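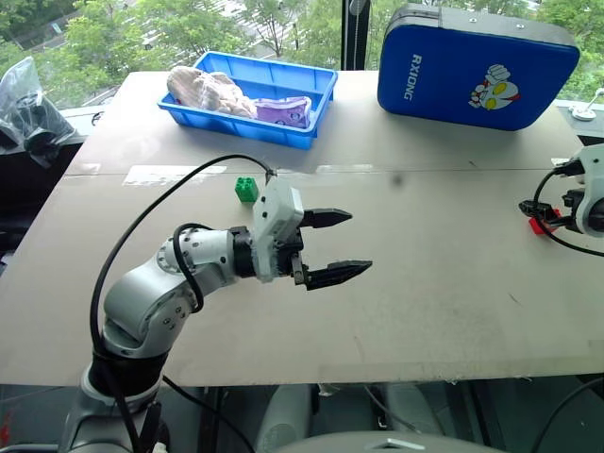

The question for this project was a narrow one: when a packing firm brings robot arms onto a job that people used to do by hand, what happens to the people? The firm is Ullholm, which makes up small mixed orders for shops, mostly toys, snacks and school things, and I spent part of July there with a notebook. Most of what I had read beforehand was written by people who sell machines, or by people who have never stood next to one, so I went in expecting to disagree with both. The two white arms on the practice table work with the sort of goods the packers handle all day, a single green toy block out in the open, a soft item wrapped in clear plastic in a blue tray with a flat light purple packet beside it. A packer would clear a table like that while talking about something else. The arms are a different matter, and much of this report is about the gap between the two and who ends up filling it.

1. Background

Ullholm has packed by hand for as long as anyone I spoke to could remember. Orders come in small lots. One carton may hold a bag of rolls, a box of pencils and a toy, and the next carton will be nothing like it. Big warehouses automated years ago by making everything the same shape, and a firm like this one can't do that without losing the customers it has.

The scheme to bring in arms is called Butari. On paper it has two stages. In the first, the arms learn picking and placing at a practice table away from the packing lines. In the second, they take over what the plan calls "simple transfers", meaning moving one thing from a table or tray to another tray or carton. When I was there the first stage was still going on and the second had been put back twice.

The staff information sheet for Butari makes three claims. It says nobody will lose their job, that the work will become "more interesting", and that the arms will take on the tiring parts. I used these as my headings for questions, because they can be checked against what people do with their day.

2. Method

I interviewed 27 members of staff and asked each of them the same 13 questions. The interviews were held in the canteen during breaks, which kept them short, and a few had to be finished the next day. I promised not to use names and I have kept to that. Where I quote, I give the person's kind of work only.

I also watched for four full shifts, two on the packing lines and two at the practice table. I wrote down what people were doing whenever it changed. I did not time the arms. I was asked not to, and I think a report like this should say so. Anyone wanting figures for speed will have to get them from the firm.

There are weak points in this. Everyone I interviewed still worked there, so I heard nothing from people who had already left. Breaks are also not a good time to ask tired people long questions. Two or three of the answers I have down as "don't know" probably meant "I would like to eat my lunch".

3. What I found

3.1 "Nobody will lose their job"

This is true so far, and I don't think it tells us much. The first stage of Butari was never going to replace anyone, as the arms are not yet doing paid work. What has changed is that posts left empty on the lines are not being filled. Four packers have gone since the spring, one to retirement and the rest to other firms, and their places have been left open "until the second stage is clear". The orders have not gone down. The people who stayed are packing them.

I asked a supervisor whether this counted as a job loss. The answer was that no person had lost a job. That is correct, and it is also the kind of answer that made me trust the information sheet less. A town can lose a good number of jobs in this way without one person being sacked.

3.2 "The work will become more interesting"

Several packers have been moved to the practice table for part of the week. Their new work is to lay out the goods, guide the arms through the movement, watch, put everything back and start again. The sheet calls this "training the system". The packers call it "babysitting", and one called it "being a shelf".

I expected them to dislike it more than they did. Some liked sitting by the window with the trees outside, and some were pleased to be asked how they do things. One packer told me she had never once thought about how she picks up a soft bag until she had to get a gripper to do it. With her hand she lets the bag settle into her palm. The gripper on the arm in front of her had two narrow pointed fingers and no palm at all, so the whole way of holding had to be worked out again from nothing. She found that interesting for a week, she said, and after that it was the same bag.

What bothered people most was that this skill is not paid for. The packers at the practice table are on the packer's rate. The technicians who look after the arms are on a higher one, and when a movement goes well it is written up as a result for the system. I saw no column on the form for who showed it how.

3.3 "The arms will take on the tiring parts"

I asked everyone what tires them. The answers were standing, lifting full cartons, the cold near the loading doors and being hurried at the end of the shift. Picking up light things and putting them in trays hardly came up. One man on the late shift said it was the only part of the job where he could rest his back.

Butari is aimed at that part. The arms don't lift cartons and they don't stand at the loading doors. If the second stage goes as planned, the light picking will go to the machines and the packers will be left with more of the lifting. I put this to the manager in charge of the scheme and was told that it was "a fair point for stage three". There is no stage three in the plan I was given.

There is a money reason behind it, I suppose. Light picking takes up the most hours, so it is where a saving would show. I have no quarrel with a firm wanting to save money. I do have a quarrel with telling staff it is for their backs.

4. Comparison with another site

For comparison I used an account of Arango, a depot that brought in a similar system earlier. I could not visit, so this section rests on a telephone interview and should be read with that in mind. The person I spoke to had worked there before and after.

At Arango the arms did go onto the line. They handled the same few boxed items all day and managed well with them. Bagged goods, anything see-through and anything that arrived crumpled went to a side bench where people dealt with it. In time the side bench became the hardest place to work in the building, as it got only the awkward things and had to keep pace with the rest. People were put on it for a whole shift at a time, where before everyone had met an awkward item now and then.

I mention this because the same thing could easily happen at Ullholm. The goods are mixed, and the rule for what counts as "simple" has not been written down. Whoever writes it will be deciding what kind of day the packers have.

5. The case in favour

My tutor asked me to be fair, so I looked for people who wanted the scheme to go ahead. There were more than I had thought. Younger packers in particular hoped to move over to the technical side. Ullholm has an arrangement with a training centre, Bretitz, for a short course in looking after the arms, and those who had heard of it spoke well of it.

The trouble is how few had heard of it. The notice was put up beside the office, where the packers have no reason to go. The course also runs in the evening, which rules out the late shift altogether. I was told this would be looked at.

I should also say that the technicians were open with me, more so than the office. None of them claimed the arms were nearly ready. One said he would not like to promise anything about bread.

6. What I would suggest

The firm should say plainly whether the empty posts will be filled, and give a date.

Packers who teach movements to the arms should be paid extra for those hours, and their part should be recorded on the form.

The rule for "simple transfers" should be written with packers in the room, and it should cover who handles what is left over and for how long at a stretch.

The Bretitz course needs a daytime place for people on the late shift.

If sore backs are really the reason for spending the money, the lifting at the loading doors should be looked at first. A plain lifting table would cost much less than an arm.

7. Limits and further work

The second stage may turn out better than I expect. I saw a practice table and a plan, and I have had to judge the rest from what people told me and from one other site. I would like to go back once the arms are on a line and put the same questions to the same staff, and this time also find the ones who left. The manager has agreed to a second visit but has not named a month. My notes from the shifts, with job titles removed, are kept with the department copy of this report.

Handed in August 6, 2022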